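Home | Clubs | Robots | Ask a Question | Log In

How a Robot Arm Learns to Sort
The Pleter robot club, project notes for younger readers

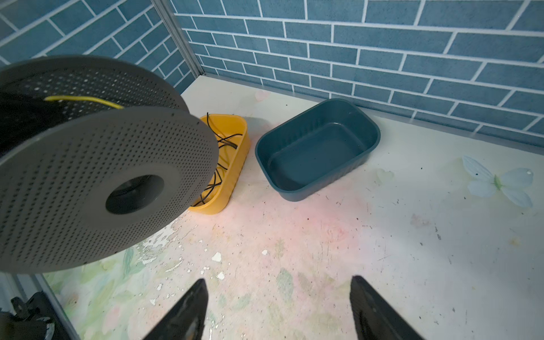

A robot arm does not know what a tray is. It has motors, a gripper with two fingers, and a small camera near the gripper. The camera sends pictures to a computer. The computer sends numbers back to the motors.

Our club project is called Garnuvora. The job is to pick up a small part and put it in the correct tray. Students first move the arm through the job by hand control. One complete try is called a run. The computer saves the camera pictures and the motor positions from each run.

Next, a program looks for patterns in the saved runs. This step is called training. With 9 runs, the arm usually missed the part. With 310, it could finish most tries on its own.

Rules for a run:
- Start with the fingers open.
- Move slowly near the part.
- Keep hands off the table.
- If the part drops, mark the run as failed and save it.

We change the position of the part between runs. If it always started in one spot, the program would learn only that spot.

The next test is in April at the Clumlow meet. Each team gets 100 tries.

Comments (2)

gearbox_kid: Can it learn with the lights off?

mapleroad4: We tried this at our school. Our gripper kept closing too early.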